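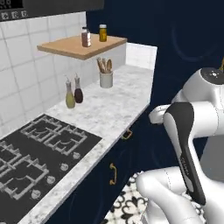

Kitchen robots get a proper test in Ballarat, and the fridge puts up a fight

22nd November

If you've ever stood over a sink full of dishes and wondered where your robot helper has got to, there's some good news out of Ballarat this week. It's coming along! It isn't here yet, and the people building it are the first to tell you so, but the progress since May is the sort that makes a long-time robot watcher sit up.

The small software outfit Plondix opened its doors on Thursday night to show locals what it has been working on, a program called Clutus that teaches a robot arm to do kitchen jobs. The jobs on the list were four: open the fridge, shut a cupboard door, move a jar from a shelf to the bench, and put a wooden spoon back in the crock with the others. None of them would trouble a seven-year-old. All of them have troubled robots for as long as there have been robots.

The arm does its practice in a simulated kitchen, so the whole thing was shown on a big screen with folding chairs set out in rows. I'll admit I had expected something like an old video game. The kitchen is much nicer than mine, with navy cupboards, brass handles, marble benches and a black-and-white patterned floor that had several people in the audience asking where they could buy the tiles.

"We wanted a kitchen somebody might live in," said Corina Prantl, who runs the project. "For the first year we trained in a grey room with a grey box in it. The arm got terrific at the grey box. Then we gave it a cupboard and it had no idea."

Sixty attempts, live on the screen

The main event was a run of 60 attempts, split evenly between the jobs and played back to back with nothing skipped. Plondix put the tally up on a whiteboard as it went, misses and all, and by the end the arm had managed 39.

That got a real cheer. In May the same set of jobs gave the team so few successes that Prantl wouldn't tell me the number, only that it fitted on one hand and left room for holding a coffee.

The cupboard door was the star. The arm came in, found the edge, pushed and backed off again, time after time, and after a while people stopped watching it closely, and I suppose for a household machine that's a high compliment. The spoon went better than I'd have guessed too. It's an awkward shape to hold and an even more awkward one to slot in beside a bunch of other handles, and when the first one dropped in cleanly a bloke behind me said "oh, you beauty" loud enough for the whole room.

The jar was patchier. The trick, according to Remo Bühler, who wrote most of the part that plans the reach, is that a shelf over a bench gives the arm things to avoid from above and below. It has to come in over whatever is standing on the bench, take hold of one jar without bumping the one next to it, and get back out the way it came.

"You do that without thinking, with your elbow stuck out and the phone under your chin," he said. "For the arm, each of those is a decision. And if it knocks the vinegar over on the way, I count that as a fail, even if the jar gets where it's going."

He's strict about it, and good on him. A helper that fetches the paprika and floods the bench in oil isn't much of a helper.
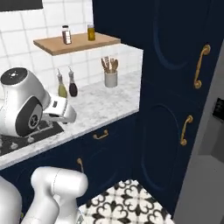
The gripper over the marble bench in the simulated kitchen, with the oil and vinegar style bottles and the spice shelf at the back.

Why the shop floor is watching

Kitchens aren't the only place this is headed. Sitting near the front on Thursday was Damian Moser from Kofler, the homewares and kitchen supply shop on the south side of town, who has been talking with Plondix about whether the same program could one day restock shelves after closing.

He was keen, though he had his feet on the ground about it. His staff put out stock in every shape going, from egg rings to stockpots, and he reckons the boxes are the easy bit. Tidying is where the hours go. Customers pick up a jar, have a look, and put it down among the tea towels, and somebody has to spot it and walk it home again.

"If it could do just that, just the walking home, I'd have it tomorrow," he told me. "But I'd want it to leave the glassware alone until I'd seen it do a few thousand tins."

Plondix has no date for anything in a shop, and Prantl was quick to say so when the question came up from the floor (it came up more than once). What they do have is a second simulated space on the way, a shop aisle, which they hope to show in the new year. Moser has offered them the measurements of his own shelving to build it from, down to the one that leans.
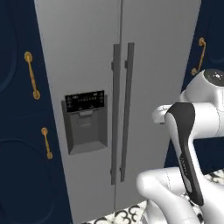
Fridges are where the arm came unstuck on the night, and it was the most interesting part of the evening by a mile. Most of the misses on the whiteboard belonged to this one job. You'd think a big door with a big handle would be the simple one, and so did I, but Guilan Fan, who looks after the fridge work, took us through it with such obvious affection for the problem that I've been looking at my own fridge differently since. The door is heavy, it swings in an arc, and the hand has to follow the arc while it keeps hold. On top of that, the model in the Plondix kitchen is a stainless-steel side-by-side, and its two long bar handles stand upright right next to each other along the join, so the arm has to pick the correct one and get its fingers behind it without fouling on its neighbour. Then there's the dispenser set into the left door, dark and deep and, to a program hunting for something to grab, rather tempting.

"For two weeks it would not leave the ice dispenser alone," Fan said, to a big laugh. "It thought it was the best handle in the house."

They've mostly cured it of that. The current habit is that the arm gets hold, starts the pull, and lets go early, so the door drifts shut again. Fan thinks the grip is easing off as the wrist turns and has a fix she wants to try before Christmas. She asked if anyone in the audience had strong views on how they open a fridge at home, and it turned into a lovely ten minutes, with people getting out of their chairs to act it out. Plenty of us hook two fingers and lean back. One woman uses her foot when her hands are full. Fan wrote that down.

So, can it do the chores?

That was the question on the flyer, and it deserves a straight answer. No, a robot can't run your kitchen yet. What was shown on Thursday happened in simulation, where a dropped jar costs nothing and the arm can have another go straight away, and moving that skill across to a real arm in a real room is a big job by itself. Real handles are greasy. Real shelves have a bag of lentils in front of the thing you want. Bühler said the team will be pleased if half of what works on screen works the first time they try it on the physical arm at the Grikano workshop, where they have bench space booked for the autumn.

But a year ago I sat through a demonstration somewhere else (I won't say where) in which a robot spent most of the evening failing to pick up a sponge, and I came home feeling pretty flat. This time I drove home grinning. The jobs were ordinary, the misses were left in, and the thing got better at cupboards and spoons in the space of a few months. It's hard not to be excited by that.

The last word from the floor went to Quang Cao, a retired cook who had come along with his granddaughter. He wanted to know when it would be able to clean the grates on a gas cooktop, the kind with all the prongs. Prantl said that one was a long way down the list. He asked her to move it up, and he got the second-biggest cheer of the night.

Plondix plans another open evening once the shop aisle is ready. Entry will be free again, and anyone who'd like to be told the date can leave their name at the front counter at Kofler during shop hours. If you've got a fridge-opening technique you think the team should know about, Fan would like to hear it.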